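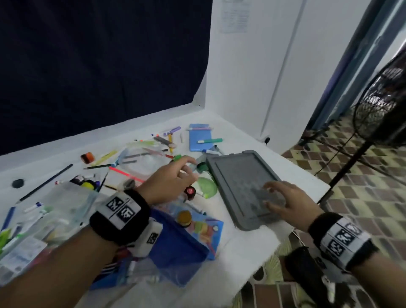
A oficina de artes do centro comunitário Trusholm volta a receber inscrições em setembro e, antes disso, passou por uma arrumação completa do material. O trabalho foi feito na sala dos fundos, sobre a mesa branca usada nas aulas de desenho, onde tudo foi posto à vista antes de ser separado. Havia marcadores, um potinho de tinta verde e uma pasta ou cartão azul com canetas por cima, e ao lado uma bandeja cinza retangular, de borda levantada. A ideia era decidir o que continua em uso, o que vai para doação e o que precisa ser reposto.

A coordenadora da oficina, Haruna Tanabe, disse que a arrumação vinha sendo adiada desde o fim da turma anterior. Segundo ela, o material ia sendo guardado onde coubesse no fim de cada encontro, e os alunos perdiam tempo procurando uma cor ou um lápis apontado. "A gente começava a aula com quinze minutos de atraso por causa de caneta sem tampa", afirmou.

A partir de agora, cada aluno terá um estojo com o básico: lápis preto, lápis de cor, lapiseira, caneta e borracha. Os estojos ficam no armário da sala, com o nome de quem usa, e só saem do centro com autorização. As tintas e os pincéis continuam coletivos e serão distribuídos em bandejas no início da atividade. Os marcadores foram testados em papel de rascunho. Os secos foram retirados, e as tampas avulsas que ainda servem ficaram numa caixa à parte.

A oficina tem 2 turmas, uma de manhã e outra no fim da tarde. Na última temporada, as duas juntas somaram 100 alunos, entre crianças a partir de oito anos e adultos. Para a próxima, o centro pretende manter o mesmo número de vagas. Quem já frequentava tem prioridade até as 18h do último dia de agosto. Depois disso, as vagas restantes são abertas ao público, por ordem de chegada.
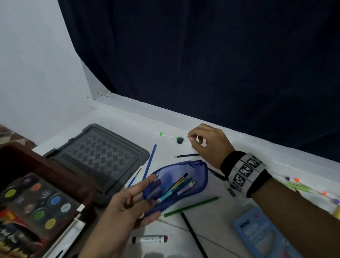 A compra de reposição será feita na papelaria Ogundipe, que já fornece papel ao centro e concordou em entregar o pedido em duas partes. A primeira inclui lápis de cor, borrachas e 200 folhas de papel para aquarela. A segunda, com tintas e pincéis finos, depende do número de inscritos. O dinheiro vem da feira de trabalhos dos alunos, realizada em junho no pátio do centro, que arrecadou R$ 1.981.

Halima Oyewole, professora da turma da tarde, pediu que parte do valor fosse reservada para pincéis. Ela contou que os mais finos são os que se estragam primeiro, quase sempre por ficarem de molho com as cerdas para baixo. Nas primeiras aulas, os alunos vão aprender a lavar e guardar os pincéis deitados, e cada turma terá dez minutos no fim do encontro para deixar a mesa limpa para a seguinte.

O programa do semestre começa com desenho de observação, a lápis. Em outubro entram a cor e o marcador, e a aquarela fica para novembro. Haruna Tanabe disse que a sequência foi alterada a pedido dos próprios alunos, que reclamaram de chegar à tinta sem ter treinado o desenho. A turma da manhã fará também um caderno coletivo sobre o bairro, com páginas desenhadas na rua quando o tempo permitir.

O material que sobrou da triagem, em bom estado, será entregue à biblioteca Totari, que mantém uma mesa de desenho para crianças pequenas. Entram na doação lápis de cor repetidos, réguas e cadernos com poucas folhas usadas. A biblioteca ficou de buscar as caixas na primeira semana de setembro. Moradores que queiram contribuir podem deixar estojos e lápis na recepção do centro. Tinta aberta e cola não são aceitas.

As inscrições são gratuitas e feitas na recepção do Trusholm, na rua Huvance, das 9h às 17h. É preciso levar documento de identidade e, no caso de menores, a autorização assinada pelo responsável. A lista de aprovados será afixada no mural da entrada.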